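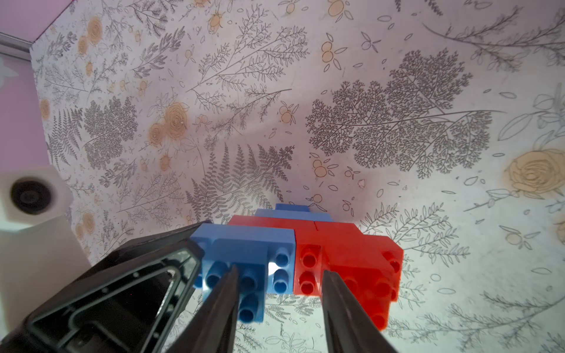 Teleoperators wanted for brick-building recordings

Skernska is looking for 4 people to record building examples with a pair of robot arms. The examples go into the training set for Kasudia, our learning system for two-handed assembly. The work is part time, on site, and runs through the end of November.

What you will do

You sit at a desk and move two hand controllers. The arms on the bench copy your movements. Each recording is one short task with red and blue toy bricks: pick up a brick, line up the studs, press it onto another, or pass it from one arm to the other. Between recordings you put the bricks back in new positions and start again. The arms work inside a small enclosure with patterned walls and a patterned floor. 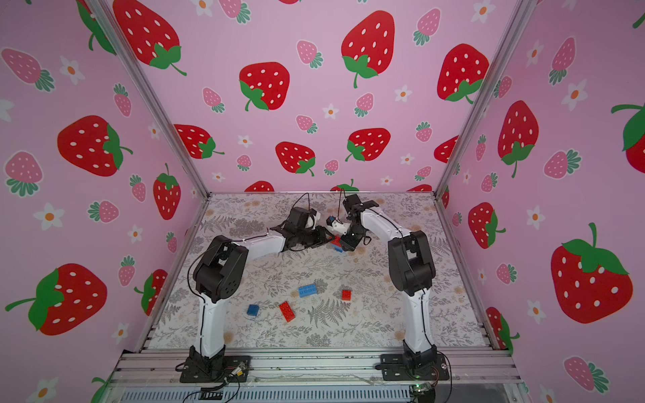
A shift is four hours with two paid breaks. Most people finish 81 recordings in a shift once they are used to the controllers, but we do not pay by the piece. A slow, clean recording is more use to us than a fast one with a dropped brick. If a brick does drop, you mark the recording and keep going – we keep those too, in a separate folder.

Who can apply

You need to be 18 or older and able to sit and use both hands for 15 minutes at a stretch. Left-handed applicants are welcome. You do not need a technical background or any experience with robots. Training takes one shift and is paid at the full rate.

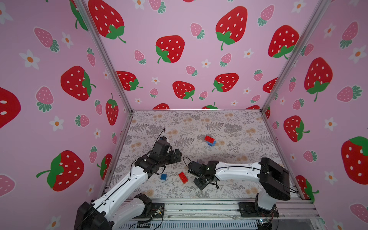
You will also write a short note at the end of each shift: which tasks you ran, anything that felt stiff or late in the controllers, and any brick that would not seat. The notes are read before the next shift starts, so please keep them legible.

Pay and hours

Pay is $159 per shift. Shifts start at 8 a.m. and 1 p.m. We ask for at least two a week.

How to apply

Send a few lines about yourself and the hours you can work to Mackenzie Simard at the Skernska front desk, Sawatzky Building, second floor. A resume is optional.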